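2 min read

I'm looking for a part-time helper at my workshop, and I'd love to find someone before the busy stretch in December. If you like wood, tidy benches and small fiddly jobs, please keep reading!

A little about the place first. I run Jernach, a small shop that makes and refinishes tabletops and children's play furniture. Our main line is called Plurkberg, a low play table that goes to preschools, family cafes and the odd grandparent with a big living room. We share a building with Dwivedi, the upholstery people, so there is usually good coffee and somebody who can lend you a decent pair of scissors.

The job is two mornings a week to start with. You would be sanding, oiling, checking edges for splinters, fitting legs and hardware, and setting tables up the way they will be used, toys and all, to see if the height and the surface make sense. You'd also do a fair bit of wiping down and putting away (I'm a stickler for this, sorry, you may as well know now).

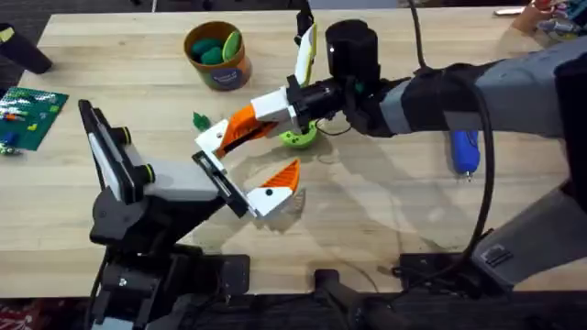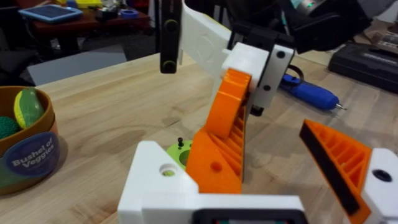
Most of your time will go into the tops. I like a pale wood with the grain left showing, and I want the finish thin enough that you can still follow the lines with your finger. The same goes for anything that ends up standing on one: a bowl like the brown one with the navy "Bushel of Veggies" label and the toy corn in it gets dragged back and forth all day by small hands, so the surface has to take it without looking tired after a month. You'll be testing for exactly that kind of wear, and you'll get opinions about it pretty quickly. You should also be comfortable with a handheld electric screwdriver. If you've put together flat-pack furniture and didn't hate it, you'll be fine, and I'll show you how I like the screws seated so the heads don't catch on sleeves.

You don't need a certificate or years in the trade. I'd rather have somebody patient who notices a rough corner and goes back to it. You do need to be able to lift one end of a table, be okay with sawdust, and tell me when something has gone wrong (it happens, I've sanded straight through an edge more than once). Some experience with oils or waxes is a plus. So is neat handwriting, because we still label our offcuts by hand.

Pay is hourly and we can talk about it when you visit. Gloves, apron and ear protection are on me. Hours can move around a bit if you have kids or classes.

To apply, send me a few lines about yourself and a photo of something you've made, mended or painted. It doesn't have to be fancy! Use the contact form on the Jernach page and put reference 221 in the subject, or drop a note in our mailbox at the Skaltent yard, side entrance. I'm reading everything that comes in by 19 August 2025, and then I'll invite people over to try a morning, paid of course.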